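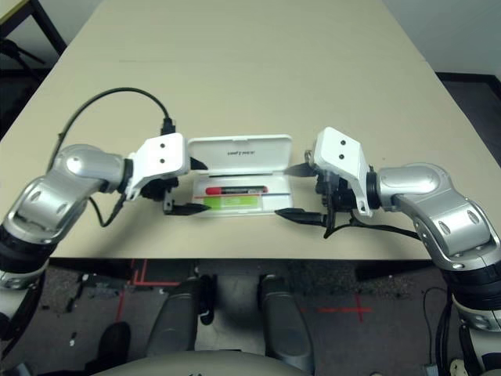 An open white case on the table

Stotar were down 4 with the ball on the Skutar 12 when Omoregie lost his helmet. The official sent him off for a play.

"Who goes in?" Tanko Igwe asked.

The coach looked down the bench. "You do."

Tanko had not carried the ball since July. 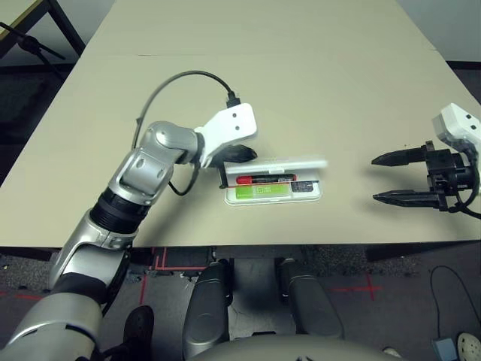

Ebuka Okeke
Fiction Contributor

He went in and lined up deep. Bemard, at left tackle, turned his head and told him to stay on his hip. Tanko nodded. He could hear his father, who yelled the same thing at every game, to keep two hands on it.

The snap was low. The quarterback dug it out and shoved it at his stomach. Tanko followed Bemard left, got hit at the 2, and kept his legs going until he was lying on somebody's shoes. 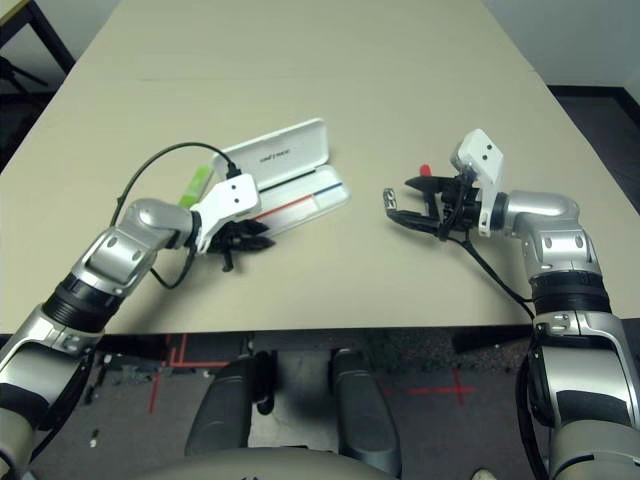
Two arms over the tabletop

The whistle took a long time. He looked for the line and found it under his knees.

"Get up," Bemard said. "We still have to kick."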